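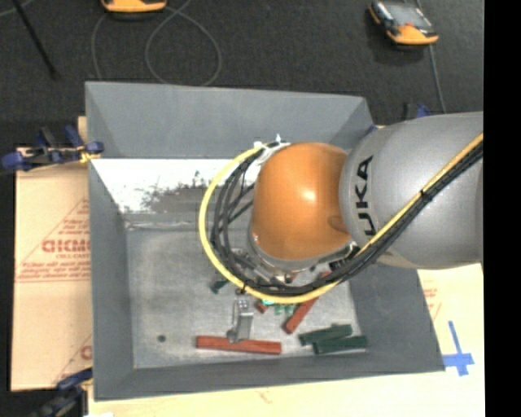 The gray bin from above, with the red blocks and some small green pieces.

Block Bin – Gallery
Photos and text: Femke Van Damme, Flenau

On this page I collect pictures of the colored blocks we use in the sorting room at Brasatham. The first blocks came in March, in 13 paper bags, and since then the bin is their home. I like the blocks very much, also because the colors are so simple to tell apart.

The long red ones are my favorites. In this picture one of them lies almost flat near the front wall of the bin, and another one lies diagonally, partly under the yellow hose. The green pieces are easy to miss – look beside the small bit of red, and then more to the left, under the curve of the hose.

If you want to use the picture in a school or a club paper, you are welcome. Please write my name with it. Larger prints, 30 centimeters wide, can be ordered at the Hemmin shop in Remoritz, on the ground floor next to the stairs.

Page last changed: July 2018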